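Please Stop Telling People to Write a Cover Letter for Every Job
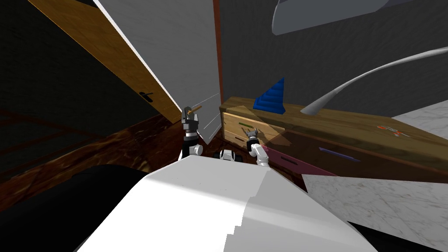
Two robot arms in a computer-rendered scene, the left one holding a short tan-brown stick-like object.

I have been reading job applications for a good chunk of my working life, first at a print shop in Clatton and now at Vidal, where we do signage and exhibition work and hire a few people every year. I have also written plenty of applications of my own, most of them bad. So I come to this with opinions from both sides of the desk, and the strongest one is that we should let the cover letter go.

I know, I know. Every careers page on the internet says the opposite. Write one every time, they say, even when it's optional. Tailor it. Show your passion. Mention the company's values (which the company wrote in an afternoon and hasn't looked at since). I followed that advice for years and I can tell you what it got me, namely a folder full of letters that all began "I was excited to see your opening."

The last time we advertised a junior role we had 200 applications. It was May, we had a trade show coming up, and two of us were reading them after hours with takeout on the desk. Do you know how long a cover letter gets in that situation? I'd love to say I gave each one a fair read. I read the first line, skipped to the resume, and went back to the letter only if something in the resume puzzled me. My coworker didn't open them at all until she had a pile of maybes, and I think her system was better than mine.

What bothers me is how much work went into the things. Somebody sat up at 11 p.m. trying to find a fresh way to say they're a team player. Multiply that by everyone who applied and it's a huge heap of evenings, gone, and most of those people got a two-line email from us at the end of it. I wrote that email. It wasn't a great email.

The usual defense is that a letter shows you can write. Okay, sure, for some jobs that matters a lot. If you're applying to write grant proposals, please, write me something! But we were hiring a person to prepare files and talk to customers at the counter. A letter told me whether they had an aunt who was good at letters. These days it may not even tell me that. I've seen the same opening paragraph, nearly word for word, from applicants who live hundreds of miles apart, and I don't blame them one bit for getting help with a chore.

The other defense is that it shows effort. This one makes me a little cross. Effort for whom? A person with a full-time job and two kids has less spare effort lying around than a person who is between things and living at home, and I don't want to hire on that basis. If we want to see effort we can pay somebody for a short trial task and look at it together.

When we advertised again we tried something else. We asked for a resume and answers to two short questions, 5 sentences at most for each. One was "Tell us about a job you had to redo, and why." The other was "What would you want to know from us before saying yes?" That was the lot. I expected grumbling and got none, or none that reached me. And the answers were so much more fun to read. People told us about banners hung upside down and a menu printed with the wrong prices. One woman wanted to know whether the parking lot in Zutthorpe was lit in winter – a sensible question, and one we should have been asking ourselves.

I'm not claiming this fixes hiring. We still made a slow decision, and we still argued over the final two for longer than either of us wanted. Short questions can be dull too if you pick dull ones. A friend's company switched to a form called Karine that asks for 20 separate boxes of text, and that is a cover letter chopped up with a knife. If your form takes longer than the letter did, you've made things worse.

And if you're the one applying, what should you do in the meantime? If the ad says a letter is required, send one and keep it to half a page. Say which job it is, say one thing the resume can't say by itself (you're moving to the area, you changed fields, you took two years off), and sign it. If the ad says optional, I'd spend that hour on the resume instead. Fix the dates. Put the most recent job where I can find it. Take out the bar chart that says you're four-fifths good at Spanish.

As for those of us who write the ads, we could just delete the line. It's usually only there from the last ad, which was copied from the ad before it. We took it out of our template and I'd like to see it gone from every posting in our trade by 2028, though I suspect the careers pages will hang on a while longer than that.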